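Warum der Roboterarm Sira plötzlich stehen blieb

Ein Roboterarm hat Gelenke wie ein Mensch. In jedem Gelenk sitzt ein Motor. Damit der Motor weiß, wie weit er sich drehen soll, braucht er Strom und Befehle. Beides kommt durch Kabel.

In der Werkstatt Brallow übt der Arm Sira, kleine Zahnräder auf eine Platte zu setzen. An einem Sonntag blieb er mitten in der Bewegung stehen. Auf dem Bildschirm erschien der Fehler 204. Er bedeutet: Der Greifer antwortet nicht mehr.

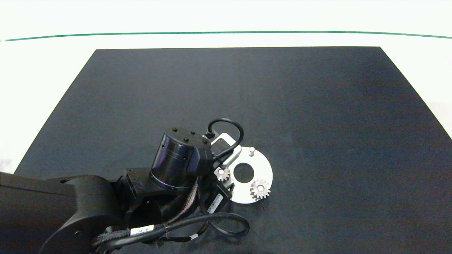
Die Technikerin Iwona Tomaszewski schaltete zuerst den Strom ab. Das ist die wichtigste Regel. Ein Arm, der still steht, kann sich jederzeit wieder bewegen, solange er eingeschaltet ist. Erst danach prüfte sie die Kabel und Stecker.

Sie fand einen Kabelbruch. Das bedeutet nicht, dass das Kabel in zwei Teile zerfällt. Im Kabel liegen viele dünne Drähte aus Kupfer, außen herum ist eine Hülle. Wird ein Kabel immer wieder an derselben Stelle geknickt, reißen die Drähte nacheinander. Die Hülle bleibt heil – von außen ist oft nichts zu erkennen. Sira hatte die Bewegung bis dahin ungefähr 1.760 Mal gemacht.

Was ist ein Not-Halt?
Wenn der Greifer nicht antwortet, weiß die Steuerung nicht, ob er offen oder geschlossen ist. Dann hält sie alle Gelenke an. Ein Mensch kann den Arm auch selbst stoppen, mit einem roten Knopf.

Was wurde geändert?
Das neue Kabel ist länger und liegt in einem weiten Bogen. So verteilt sich die Biegung auf ein größeres Stück. Außerdem wird es nach jeweils 261 Durchläufen geprüft, immer bei ausgeschaltetem Strom.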